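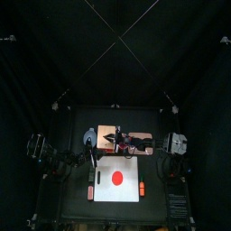

Two robot arms over the table, with black fabric all around.

I went to the Haverford open day for the ghost stories. The Bedville Story Guild was giving its short fiction readings upstairs in the old Pramar building, and I'd been promised scary ones - my favorite kind!

I got there early and still ended up on a folding chair by the radiator. Entry was $2, tea included (strong, no lemon). They read 9 stories, all under 495 words, and I liked most of them a lot. The best was about a girl who keeps setting a place at dinner for a brother her parents say she never had. The ending was just the mother reaching for a fourth plate, and the woman next to me grabbed my sleeve.

The one about the haunted elevator went on too long, and I lost track of which twin was dead. Still, it had a great line about the buttons being warm.

Afterward I poked around the book table and bought the Ganetti anthology, which is a brick - 729 pages, and I had to carry it up the hill to the bus. I've read the first three stories so far and skipped one with a dog in it (I can't do dogs).

There's another reading in September, and they're taking submissions from anybody. I have half a story about a mailbox, so I guess I'd better finish it.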